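Some notes on selling loose tea after our first 12 months at Çınar. Posting them as a thread because a few people asked.

1/ We opened with far too many teas. Most of the money came from two black teas and a plain mint. The smoked one sat on the shelf until I took it home and drank it myself.

2/ People buy by weight until they see the price of 500 g. Then they ask for a small bag. We now put the small bag price on the label first and the questions have mostly stopped.

3/ Paper bags look nice and don't keep tea well. Birsen Ağca told me this before we opened and I ordered 253 of them anyway. They're now used for biscuits.

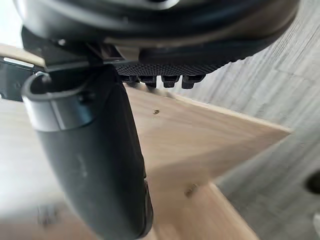 Photo: Dilek Ateş, June

4/ Mornings are for regulars. They know what they want and they're out in 2 minutes. The long chats start after three, so that's when we have a second person in.

5/ Tasting cups help with green tea and do almost nothing for black. With green, people are worried it'll be bitter. Let the water cool a bit before you pour and they usually buy some.

6/ Supplier post arrives when it likes. I keep one spare box of each of the main teas in the back. Before that we ran out of mint twice in the same month.

7/ Card fees on small sales hurt more than the rent did. I haven't found a good answer. A minimum spend annoyed people, so we dropped it.

8/ Bushra Bugti asked about wholesale to cafes. We supply one. They pay late but they order the same thing every time, and it covers the electric.

9/ Next up is a shorter list for autumn. The rosehip stays. I'll post the full list here when the labels are back from the printer.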